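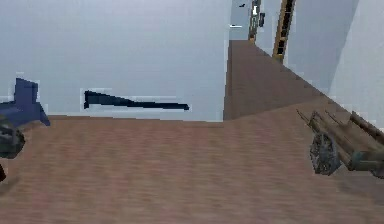

The pale blue wall and wood floor, with the corridor going off to the right.

I finally got to the open day at Uvthorpe, the old dye works that Surkis has been turning into studios and small apartments. Tickets were 2 dollars and I'd have paid more! Muireann Madigan led our group, and she started us in the boiler room, where it was freezing and we all kept our hats on. She told us the works once had 266 people on the payroll, and that the river ran a different color depending on the orders (my grandmother used to say the same thing, so I believe it).
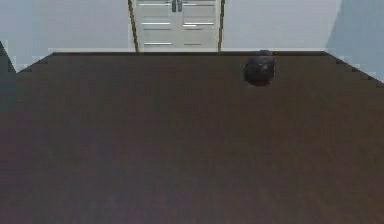
Dyeing was dirty, slow work, and Muireann is very good on it. The black was the hardest to get right, she said, with batch after batch sent back for looking brown in daylight. I thought of that later, upstairs, looking at a round, nearly black thing on a dark brown surface – there was a bit of blue-gray in it, and I bet the old foreman would have complained.

After that came the drying loft, which was my favorite part. It's 40 steps up and there's no elevator yet, so wear decent shoes. The slatted shutters still open, 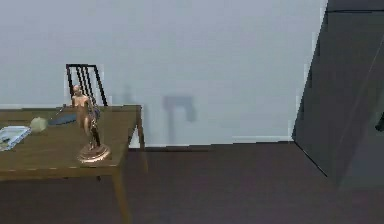
and Nuno Mendes, who restored them over the winter, let a couple of us work the levers. They're heavy! He started in December and still has the north side to do. I asked if the lofts will be rented out and he said that's up to Surkis.

We finished with soup in the yard, and I bought a scarf dyed with walnut husks that I absolutely did not need.

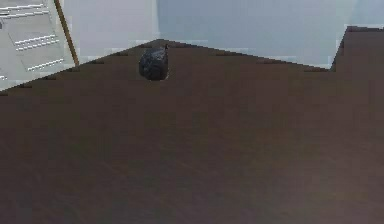
Small, dark and rounded, toward the far edge of the tabletop.

The next open day hasn't been announced. Parking is on the street, and it fills up early.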